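Galerie: Sortieren und Schütten — Datenaufnahme am zweiarmigen Platz

Stand: 16.05.2025

Seit April nehmen wir an der Station Clodus Vorführungen für ein lernendes Steuerungsmodell auf. Jemand führt die beiden Arme von Hand über ein Paar Führungsarme, der Rechner schreibt Gelenkstellungen, Greiferöffnung und Kamerabilder mit, und aus vielen solchen Durchgängen soll das Modell lernen, die Aufgabe allein auszuführen. Auf dieser Seite sammeln wir, was bei der Aufgabenreihe »Schüttgut« anfällt: den Aufbau, die Materialien und die Regeln, nach denen aufgenommen wird. Die Seite richtet sich an alle, die bei uns Schichten übernehmen oder die Daten später auswerten.

Die Reihe trägt intern den Namen Rosales. Sie umfasst 32 Aufgabenvarianten, von denen 18 abgeschlossen sind. Eine Variante gilt als abgeschlossen, wenn genügend brauchbare Durchgänge vorliegen und Chrysoula Chatzigeorgiou sie in der Durchsicht freigegeben hat. Die übrigen Varianten laufen oder warten auf Material.

Aufbau

Gearbeitet wird auf einer Tischplatte in Holzoptik mit hellgrauen Wänden hinten, links und rechts. Die Wände halten den Hintergrund ruhig. In einer früheren Reihe stand die Station offen im Raum, und das Modell reagierte dann auf vorbeigehende Leute und auf die Jacken an der Garderobe. Die beiden Arme sitzen vorn an einer durchgehenden Schiene und arbeiten nach hinten in Richtung der Fächer.

Die Materialien stehen in einer Reihe am hinteren Rand, die Zielgefäße kommen davor. Wo genau ein Zielgefäß steht, wechselt von Durchgang zu Durchgang. Siyabonga Kruger hat dafür eine Liste mit 23 Positionen angelegt, die der Reihe nach abgearbeitet wird. Markierungen auf der Platte gibt es nicht, die Person am Platz stellt nach Vorlage und Augenmaß. 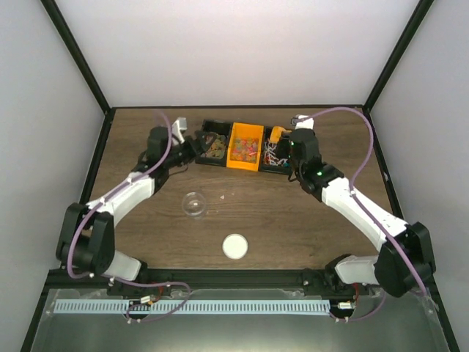 Bei den Füllungen haben wir uns auf Dinge beschränkt, die sich im Verhalten deutlich unterscheiden. Kleine Perlen rollen und verteilen sich, sobald der Greifer zu schnell hineinfährt. Papierstreifen verhaken sich und kommen gern als ganzer Büschel mit. Für das Modell sind das zwei verschiedene Bewegungen, auch wenn der Auftrag in beiden Fällen nur lautet, etwas aus dem Fach in die Schale zu bringen.

Die Glasschale war zunächst umstritten. Durchsichtige Gefäße sind für die Kameras schwierig, der Rand verschwindet je nach Licht fast ganz. Gyu-bin Choo wollte sie deshalb durch eine matte Schale ersetzen. Wir haben sie behalten — im späteren Einsatz wird es ebenfalls Glas geben, und dann soll es in den Daten vorkommen. Matte Schalen werden in einem Teil der Varianten zusätzlich verwendet.

Ablauf eines Durchgangs

Zu Beginn fahren beide Arme in die Ausgangsstellung. Die Person am Platz liest die Aufgabe vom Bildschirm ab, stellt das Zielgefäß an die angegebene Position und tritt zurück. Erst dann wird die Aufnahme gestartet. Hände dürfen während der Aufnahme nicht in den Arbeitsbereich kommen, auch nicht kurz. Wer doch hineingreifen muss, bricht ab und verwirft den Durchgang.

Geführt wird in gleichmäßigem Tempo. Pausen mitten in der Bewegung sind unerwünscht, weil das Modell sie übernimmt. In den ersten Aufnahmen hatten wir viele davon: Alle hielten kurz an, bevor sie den Greifer schlossen, und das trainierte Modell blieb an derselben Stelle stehen, manchmal mehrere Sekunden lang. Seitdem üben neue Leute zwei Stunden ohne Aufzeichnung, bevor ihre Durchgänge gezählt werden.

Fehlversuche werden behalten, wenn sie sich im selben Durchgang beheben lassen. Fällt eine Perle neben die Schale und wird aufgehoben, ist das ein gutes Beispiel. Kippt die Schale um, wird abgebrochen. Liegt nach dem Ende noch etwas auf der Platte, kommt ein Vermerk ins Protokoll. Der nächste Durchgang darf trotzdem beginnen, solange der Rest nicht im Weg liegt. Ganz saubere Platten wären ohnehin kein realistischer Ausgangszustand.

Welcher Arm greift

Für die einarmigen Varianten gilt: Der Arm, der näher am Fach ist, greift. Beim mittleren Fach wechseln wir ab. Ezequiel Ochoa hatte nach der ersten Woche die Protokolle ausgezählt und festgestellt, dass fast alle den rechten Arm benutzten, auch für das linke Fach. Das Modell hätte den linken Arm damit kaum gelernt. Die Vorgabe steht jetzt auf dem Bildschirm bei der Aufgabe.

Bei den zweiarmigen Varianten hält ein Arm das Gefäß, während der andere füllt. Diese Aufnahmen dauern länger und ermüden mehr. Wir legen sie an den Anfang einer Schicht.

Kabel und Greifer

Die Kabel an den Armen brauchen genug Spiel, damit die Handgelenke frei drehen können. Zu viel Spiel ist aber auch schlecht, dann hängt eine Schlaufe vor der Kamera oder streift die Fächer. Vor jeder Schicht werden beide Arme einmal langsam in alle Endlagen gefahren und die Kabel dabei beobachtet. Iraís Barrera hat die Führung an den Handgelenken im April geändert, seither ist kein Stecker mehr abgegangen.

Die Greiferfinger nutzen sich ab, vor allem bei den Perlen. Getauscht wird immer paarweise und an beiden Armen zugleich. Der Tausch wird mit Uhrzeit eingetragen, damit sich in der Auswertung erkennen lässt, welche Durchgänge mit welchen Fingern entstanden sind.

Licht

Die Deckenleuchten bleiben an, das Rollo am Fenster bleibt unten. Für einen kleineren Teil der Aufnahmen wird absichtlich mit Seitenlicht gearbeitet. Diese Durchgänge liegen in einem eigenen Ordner und werden erst beim Training dazugemischt. Bitte nicht von Hand in den Hauptordner verschieben, das ist einmal passiert und hat einen Vormittag gekostet.

Beschriftung und Durchsicht

Jeder Durchgang bekommt einen kurzen Satz, der die Aufgabe beschreibt, zum Beispiel »Lege Papierstreifen in die Schale«. Wir schreiben die Sätze auf Deutsch und auf Englisch. Unterschiedliche Formulierungen für dieselbe Aufgabe sind erwünscht, solange sie eindeutig bleiben. »Räum das weg« ist zu ungenau, »Fülle die Schale« ohne Angabe des Materials ebenfalls.

Die Durchsicht erfolgt am nächsten Arbeitstag mit dem Programm Virneneo. Geprüft wird, ob Anfang und Ende richtig gesetzt sind, ob alle Kameras durchgehend Bilder geliefert haben und ob Satz und Handlung zusammenpassen. Wer selbst aufgenommen hat, prüft nicht die eigenen Durchgänge. Bei Unklarheiten entscheidet Chrysoula, und die Entscheidung wird im Protokoll der Variante festgehalten.

Offene Punkte

Das Nachfüllen der Fächer ist noch nicht einheitlich geregelt. Manche füllen nach jeder Serie auf, andere erst, wenn der Boden zu sehen ist. Für die Daten ist beides brauchbar, der Füllstand sollte aber im Protokoll stehen — derzeit fehlt er bei vielen Einträgen. Siyabonga ergänzt dafür ein Pflichtfeld in der Eingabemaske.

Ebenfalls offen ist das Gewicht. Eine Waage unter dem Zielgefäß würde zeigen, wie viel tatsächlich angekommen ist. Von Herex liegt ein Angebot für ein flaches Modell vor, das unter die Tischplatte passen würde. Bis zur Entscheidung bleibt es bei der Einschätzung nach Augenschein in drei Stufen: wenig, halb, voll.

Weitere Bilder kommen dazu, sobald die zweiarmigen Varianten durchgesehen sind. Korrekturen zu dieser Seite bitte an Gyu-bin Choo.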